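Wiping Down Tablets, Screens and the Big White Table

I have a thing about smudges. Put me at somebody else's desk for five minutes and I'll be rubbing at their screen with my sleeve (don't do that, by the way, more on sleeves below). So when Melaniia Nechyporuk asked me to put my cleaning tips on one page so she could pass them around at work, I said yes before she'd finished the sentence. It got long. Sorry, Melaniia!

Most of this is for shared tables, the big white kind that everybody sits at and everybody puts their lunch on, plus the tablets and other glossy things that live on top of them. It all works at home too. My kitchen table gets the same treatment.

Get the right cloth first

Microfiber. I know, you've heard it. But I spent years going at screens with paper towels and wondering where the little gray bits of fluff were coming from, and the answer was in my hand the whole time. Any color will do. I like blue because I can find it again on a white table, and because in my house blue means glass and screens, yellow means kitchen, and pink means bathroom. Please pick a color system and stick to it. The day you wipe your tablet with the cloth that did the stove is a sad day.

I keep a basket of them by the washing machine. There were 49 in there the last time I sorted them, which my sister thinks is a sickness, but I have never once gone looking for a clean cloth and not found one.

Reading the label helps a little. Cloths are sold by weight, and the 300 gram kind is what I like for screens and tabletops. The really thick, plushy ones are lovely for a car but they drag on glass and they hold so much water that you end up with puddles.

Look at the screen while it's dark

A lit-up screen hides everything. Turn it off, let it go black, and tip your head until you catch a ceiling light in it. Every fingerprint will jump out at you. I do this with my phone, the TV, the oven door, all of it. Then start at the top and go across in slow straight passes, hardly pressing at all. I used to scrub in tiny circles like I was buffing a shoe, and I'd get tiny circles of smear for my trouble.

Dry cloth first, always. If there's grit on the glass you want it lifted off before any damp goes near it. For whatever is left, dampen one corner of the cloth with plain water and go over the stubborn spot, then follow up with a dry corner. 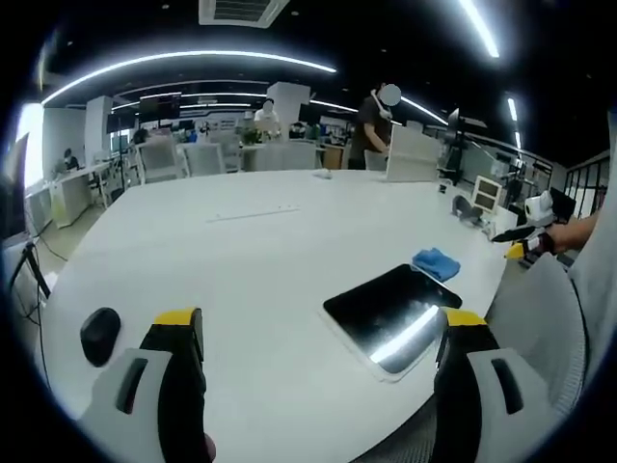
Can I spray cleaner right onto the tablet?

Spray the cloth and leave the tablet alone. Liquid on the glass runs straight to the edges, and the edges are where the buttons, speakers and charging port are. One light spritz on the cloth, count to ten so it soaks in, then wipe. Unplug the tablet and turn it off before you start, and check what the maker says about cleaners, as some coatings don't like alcohol or ammonia.

Fold it, for goodness' sake

This is my favorite tip and the one people roll their eyes at. Fold the cloth in half and then in half again and you've got a nice flat pad with eight clean faces to work through once you start flipping and refolding. When one side looks tired, flip it. A wadded-up cloth only touches the glass in a few lumps, so you get stripes.

That said, a scrunched cloth does have its uses! It's better for corners, for the legs of things, and for the crease where a stand meets a base. I scrunch for a quick dusting and I fold for a proper clean.

And about sleeves. Sweaters have sizing and fabric softener in them and sometimes a bit of this morning's toast. Shirt tails are the same. Keep a cloth in your bag and you won't be tempted. Mine lives in a little zip pouch from Dollico that was meant for makeup.

Pin down whatever slides

Flat, light things skate around on a smooth tabletop, and there's nothing more annoying than chasing a tablet across the table with a rag. Hold it by the edge with one hand and wipe away from that hand with the other. If you can't get a good hold, lay a second cloth (or one of those rubbery shelf liners) underneath and it will stay put. It also saves the back from scratches if there's a crumb under there.

Screens that stand up want a hand behind them too. I once leaned on a friend's monitor so hard that the whole thing went over backward into a ficus, and the ficus never really got over it.

When you've finished the front, do the back. Hands touch the back of a tablet as much as the front, and in July, when everybody's a bit sticky, you can feel it.
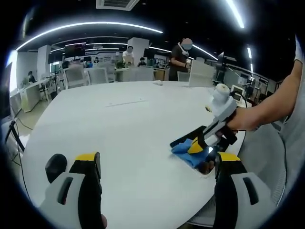 The tabletop itself

White tables show everything, which I think is a point in their favor. Coffee rings, pen, that gray shadow where people rest their wrists. My routine goes like this.

Move everything small to one side. You don't have to clear the whole table, just do one half and then swap.

Brush the crumbs into your hand with a dry cloth. Do this before anything damp, or you'll make paste.

Mix a few drops of dish soap in a bowl of warm water. I make 1000 ml at a time, and that does a large table with plenty left for the chairs. A few drops really means a few drops! Too much soap leaves a film, and the film is what makes the table look dull by afternoon.

Wring the cloth out until it stops dripping, then wring it again. Go from the far side toward yourself in overlapping strips.

Rinse the cloth, wipe again with clean water, and dry with a fresh one.

Pen marks usually come off with a dab of rubbing alcohol on a cotton pad, but try a hidden spot underneath first. I stay away from melamine sponges on anything shiny. They're a very fine sandpaper, basically, and they'll leave you a cloudy patch that shows forever.

Don't skip the rounded edges. Run the cloth along the rim with your thumb on top and your fingers underneath, all the way around. You will be horrified the first time. It's where everybody grabs the table when they pull their chair in.

Seams, holes and other crumb traps

If your table has a join across it, grit will settle there. Put a wooden toothpick or an old loyalty card inside one layer of cloth and drag it along the line. An old soft toothbrush is good as well.

Openings in a tabletop are worse. Anything with a cutout in the middle collects fluff all around the inside lip, and if there's a light down there it will show you every speck. Take one scrunched cloth, dry, and work it around the inside edge, corners last. Keep water well away from the lights and cords, and switch things off at the wall before you go reaching in. I'd sooner have a dusty corner than a wet plug.
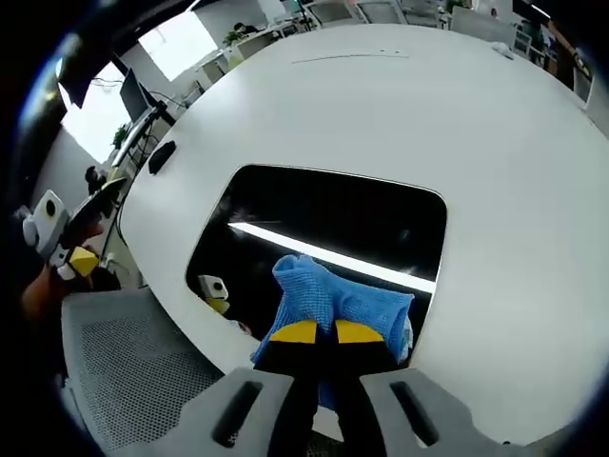

Washing the cloths

Wash them on their own, warm, with a small squirt of liquid detergent. Skip the fabric softener, skip the bleach, and whatever you do keep them away from towels. Microfiber grabs lint off a bath towel and never lets go, and then you're back to fluff on your screen.

Hang them up or tumble them on low. High heat makes them stiff and they stop picking things up. If yours have gone slick and useless, soak them for half an hour in warm water with a glug of white vinegar, rinse well, and run them through the machine again. I've brought some very sorry ones back that way.

When a cloth is past saving for glass, it gets a snipped corner and moves down to baseboards, and after that to bike chains, and after that to the trash. Mine last for years.

Melaniia has already written back to ask about keyboards. Turn it upside down and tap it over the sink first, then send me a picture of what falls out.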